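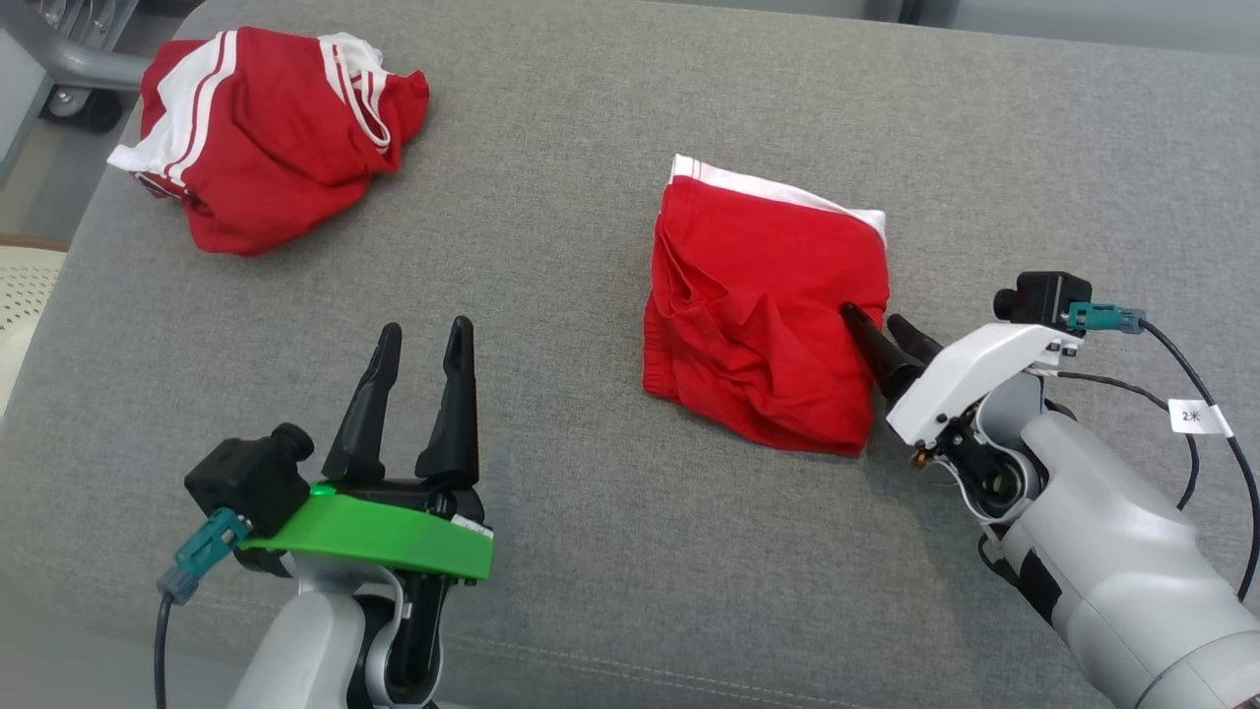 Flurnema canopy, notebook, September

Loaded the second test bay this morning and I'm still grinning. It's the reed and lime panel on the willow ribs, the one Smaranda Mocanu drew up for the Drulholm waterfront, and it took the full 700 kg of sandbags with hardly any sag at midspan. Lovely curve to it as well! Much nicer than the flat version we had pinned up all summer.

Things to sort: the lower edge is still too crumbly where it meets the steel shoe. Mix was probably a bit dry. Try 4 parts lime putty next time and let it sit overnight under damp sacking.
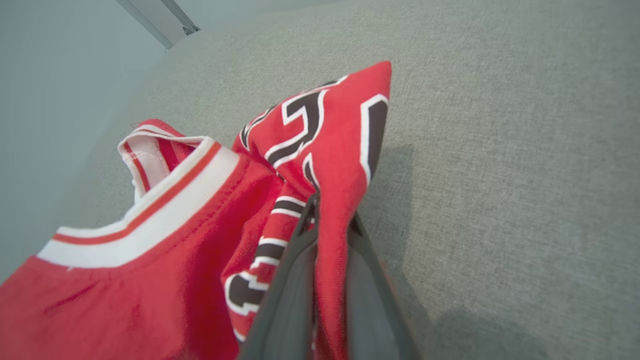 Spacing of the ribs stays at 600 mm for now. Smaranda would like it wider towards the river side so more light gets down to the planting shelves, and I'm all for it, but I want to see one more bay loaded first (Nel, if you're reading this, please leave the sandbags where they are).

Reeds: Esex can cut us around 3000 bundles before the frost, enough for the whole roof plus the benches. They're happy to take the lot back for mulch when the canopy comes down, so every bit of it goes into the new marsh beds. So pleased with that.

Tomorrow: recast edge piece, ring Esex about lengths, find the long clamps.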